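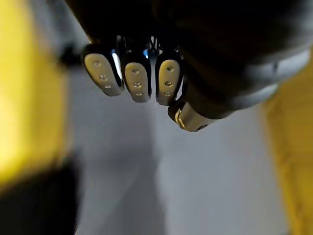 Werkraum der Sohlenprüfung bei Vesia, Boden in Hellgrau.

Schwarze Sohlen sind für Shazia Bajwa die unangenehmste Farbe. »Auf Schwarz erkennt man Trennmittelreste schlecht, auf glänzendem Schwarz noch schlechter«, sagt die Leiterin der Sohlenprüfung bei Vesia. Die Laufsohlen kommen vom Zulieferer Pladix und werden vor der Freigabe einzeln beurteilt. Zur laufenden Lieferung gehören 297 Stück, davon waren am Vormittag 62 erfasst.

Der Ablauf beginnt mit der Auflage. Jede Sohle wird flach hingelegt und an Spitze und Ferse auf Verzug kontrolliert. »Wenn sich die Spitze hebt, messe ich den Spalt. Bis zwei Millimeter geht das in die Klebung, darüber wird die Sohle gesperrt.« Danach folgt die Innenseite, die später den Kleber aufnimmt. Bajwa lässt sie grundsätzlich aufrecht prüfen. Im Liegen spiegelt die Fläche das Deckenlicht, und Einfallstellen verschwinden im Glanz.

Der Tisch ist gelb. Bestellt hat ihn ihr Vorgänger Kazimír Paulík, nach einem Versuch mit einer grauen Platte. »Die Kante einer schwarzen Sohle hebt sich davon sauber ab, auch bei schlechtem Licht. Gegen die Blendung am vorderen Tischende hilft die Farbe allerdings nicht.« Eine matte Auflage ist angefragt, die Lieferzeit liegt bei fünf Wochen.
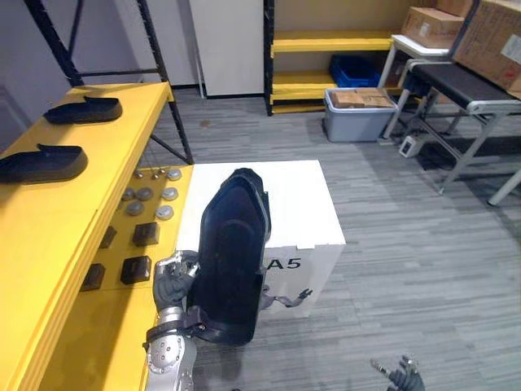

Auch die Kleinteile haben auf der Platte ihren Platz. Die runden silbernen Scheiben liegen in Reihen, die dunkelbraunen Vierkantklötzchen weiter verteilt. Bajwa hält beides von den Sohlen getrennt. »Eine Scheibe unter der Ferse, und der Verzug ist falsch gemessen. Das hatten wir im Februar bei einem ganzen Satz.« Auf die Frage, ob getrennte Schalen nicht einfacher wären, antwortet sie knapp: »Für das Lager ja. Zum Prüfen will ich die Teile nebeneinander sehen.«

Die weiße Box mit der Aufschrift »A5« steht neben dem Tisch auf dem Boden. Das Kürzel stammt aus dem Stellplatzverzeichnis, das Ismail Zerouali führt — der Buchstabe bezeichnet die Zone, die Ziffer den Platz. Größen oder Chargen werden damit nicht kodiert. »Das wird regelmäßig verwechselt«, sagt Bajwa. Die Charge gehört auf den Begleitschein.

Offen ist noch die Lagerung. Bajwa möchte die geprüften Sohlen paarweise und liegend ablegen, Zerouali bevorzugt wegen des Platzbedarfs stehende Fächer. Ein Muster von Vamar soll nächste Woche eintreffen. »Stehend drückt das Gewicht auf die Ferse. Ich will erst Werte nach fünf Tagen sehen, dann können wir über Fächer reden.«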